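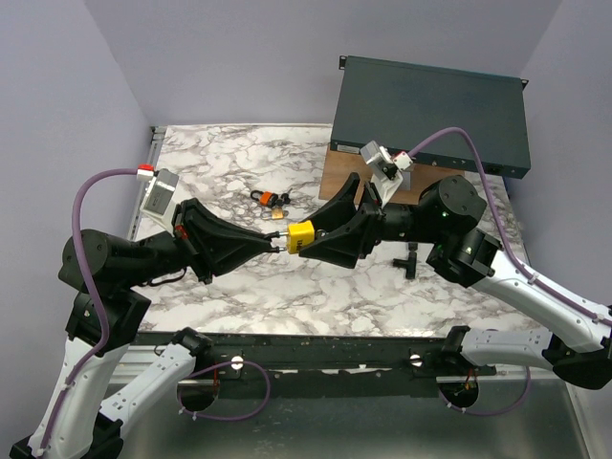 What happens after the police arrest somebody?

Maybe you have heard on the news that the police "arrested a suspect". It sounds like the end of the story. In fact many things must happen after this, and they follow rules which are written in the law.

First, the word suspect. A suspect is a person the police think may have done a crime. It does not mean that the person did it. Only a court can decide that. Until the court decides, the person is treated by the law as innocent. This is called the presumption of innocence. It is a long name, but the idea is easy: you must prove it first.

When can the police arrest a person?

The police cannot arrest anybody they want. They need a good reason. For example, a shop in the town of Manby is robbed at night, and a witness saw a man run away with the cash box. If the police find a man who looks the same and has the cash box in his bag, this is a good reason. If they only do not like his hat, it is not.

Sometimes a judge must sign a paper before the arrest. The paper is called a warrant.

At the police station

The officers write down the name of the person and the time of arrival. They take fingerprints and a photo. They make a list of the things in the person's pockets, such as keys, a phone or money, and keep them in a bag with a number.

The person also has rights. A right is something that nobody may take away from you without a lawful reason. In many countries an arrested person may:

Know why he or she was arrested
Stay silent and not answer questions
Speak with a lawyer
Have an interpreter, if he or she does not speak the language well

How long can it last?

The police cannot hold a person for as long as they wish. In the country of our story the limit is 72 hours, so three days. Before this time is over, the person must be brought to a judge or must go home. Other countries have other limits, and some are much shorter.

What does the judge do?

The judge listens to both sides and asks: is there enough reason to keep this person? Sometimes the judge says the person can wait for the trial at home. The judge can add conditions, for example to visit the police station in Rerby every week, or to leave some money with the court. This money is called bail. If the person comes to the court as promised, the money is usually given back.

And if the suspect is a child?

For children the rules are more careful. The police should call a parent or another adult who takes care of the child. A child should not be in the same cell with adults.

Words to remember

Suspect — a person who may have done a crime
Witness — a person who saw or heard something important
Warrant — a paper from a judge that allows an arrest or a search
Bail — money or a promise, so that a person can wait for the trial at home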